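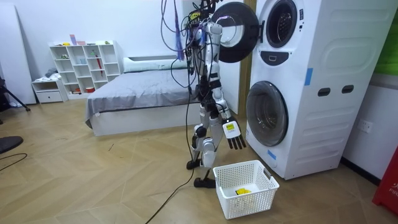

Can a bright yellow cloth go in the same load as white towels?

Wash it separately for the first few loads, in cold water, and keep it away from white towels until the rinse water runs clear. After that it can go in with other light colors on a cool wash, but whites that you wash hot should stay in their own load.

Posted by Sveva Melis

I'm asking because we moved into a rental in Layug in April and it has a stacked washer and dryer, the tall kind with one front-loading machine over the other. I've always had a top loader and I never sorted anything beyond darks and lights. Now I have three yellow cleaning cloths that I use in the kitchen, a set of white bath towels, and a dryer door that is nearly over my head. The answer at the top is what the rental agency's house sheet says, and I'd like to know if it's right or just cautious. Also, how do people with a stacked unit get the wet things from the bottom machine to the top one without dropping half of them on the floor? I'm short and it's getting old.

Genalyn Estrella

The house sheet is right as far as it goes. Strong yellow doesn't bleed the way red or navy does, but on white terry cloth even a little dye shows up as a cream tint, and it's hard to get out once it has been through the dryer.

To test a cloth, wet a corner with warm water and press it hard with a white paper towel. If the paper towel picks up any color, wash the cloth alone. If it stays white, do it once more with a drop of detergent on the corner. I do this with anything new and it takes a minute.

Kitchen cloths have another problem, and that's grease. I wouldn't wash them with bath towels in any color. Mine go in a small load with dish towels and old rags. No fabric softener in that load, it coats the fibers and then the cloths just push water around the counter.

For the lifting: use a basket with holes in the sides and handles cut into the ends. Put it on the floor right up against the washer and pull everything down into it. Then set the basket on a sturdy stool or a low table so you aren't bending and reaching up every time. Load the dryer from there, heavy pieces first – towels, jeans – and small things last. If you put the socks in first they end up in the back and you leave one behind. Check the bottom of the basket when you're done, small cloths stay there and you find them two days later smelling of sour milk.

Before you turn it on, reach in and loosen the towels. They come out of a fast spin in a twisted lump and the middle stays damp.

Danilo Sebastian

I have washed yellow with white for years and never had a problem. Cold water and don't overthink it.

For the dryer get a step stool. Mine has two steps and folds flat behind the door.

Erlinda Panganiban

Agree with Genalyn on the paper towel test. I'd only add that the care label matters more than the color. Some cleaning cloths are microfiber, and microfiber shouldn't go in with cotton towels at all because it grabs the lint and holds on to it. If yours feel a bit sticky against dry hands, they're microfiber. Wash them with each other on warm and let them air dry.

I'm on a second-floor unit in Nerkthorpe with the same kind of stack. Clean the lint filter after every load and leave the washer door open between loads so the rubber seal can dry out. I set a timer for 15 minutes before the end of the dryer cycle and take the thin things out then, so they don't get overdried while the towels finish.

Sveva Melis

Thanks. I did the test on Sun 22 August and two of the cloths were fine. The third left a yellow smear on the paper, so that one is going by itself for now. The label on it says cotton. I'm going to look for a stool this week, the hallway is narrow so it'll have to be one that folds.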